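Cahier d'atelier – Projet Yurt
Site de Clemthorpe, poste de collecte, plan de travail en bois
Entrée du 2018-07-17

Objet : reprise de la collecte de démonstrations pour la tâche « saisie de fil souple », lot Zastance.

La collecte a repris ce matin après remise en service du poste. Le lot précédent, constitué en janvier, comptait 1 174 épisodes, dont une part trop importante avait été enregistrée avec le même fil et la même orientation de départ. Il a été décidé de ne pas compléter ce lot et d'en ouvrir un nouveau, avec un objectif de 800 épisodes validés. Les anciens épisodes restent disponibles pour le préentraînement et ne doivent pas être mélangés aux nouveaux dans le répertoire de travail.

Conditions retenues pour le lot : fil mince posé directement sur le bois, sans fixation ; pince amenée par téléopération ; fin d'épisode déclarée par l'opérateur. La durée maximale est fixée à 60 secondes. Au-delà, l'épisode est clos automatiquement et classé « incomplet », sans suppression.

La position initiale du fil est modifiée tous les 12 épisodes. Le changement est consigné dans la fiche de séance avant la reprise, y compris lorsque l'écart paraît faible.

Point de vue de la caméra de poignet. Le fil bleu entre par la gauche et rejoint le bord de la plaque grise de la pince. Un câble noir mince passe devant cette même plaque et semble prolonger le fil. Pour l'annotation, la consigne est d'arrêter le tracé du fil au bord de la plaque et de ne jamais le poursuivre sur le câble. 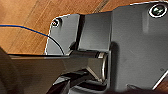 Page modifiée en dernier lieu en juillet 2018, espace Yurt, révision courante

Un liseré orangé peu marqué borde également le fil sur sa longueur. Il n'est pas à inclure dans le masque. L'hypothèse d'une aberration chromatique de l'objectif est à vérifier sur mire ; aucune correction logicielle ne sera appliquée aux données brutes avant cette vérification.

La mécanique de la pince occupe la plus grande partie du champ, ce qui laisse peu de surface utile pour le plan de travail. Deux options sont à l'étude : un masque fixe appliqué au chargement des données, ou la conservation de l'image entière, le modèle devant alors apprendre à ignorer les pièces immobiles. La seconde option est maintenue pour la première série d'entraînement, afin de disposer d'une référence. Le masque fera l'objet d'un essai séparé, sur les mêmes épisodes et avec la même graine.

Incident : décalage d'horodatage entre le flux vidéo et les positions articulaires au début de la deuxième séance. Le service d'acquisition Plodix a été relancé et les épisodes concernés ont été écartés du décompte. L'origine du décalage n'est pas établie. Conserver les journaux bruts jusqu'à nouvel ordre.

À faire avant la prochaine séance :
- contrôler la synchronisation sur un épisode court avant tout enregistrement ;
- ajouter au formulaire un champ « couleur du fil » ;
- faire relire un échantillon d'annotations par une seconde personne, en particulier au bord de la plaque ;
- recopier les fiches de séance sur le serveur de Clemthorpe.

Question ouverte : faut-il admettre dans le lot les épisodes où le fil sort entièrement du champ pendant l'approche ? Dans l'attente d'une décision, ils sont conservés avec l'étiquette « hors champ » et exclus de l'entraînement.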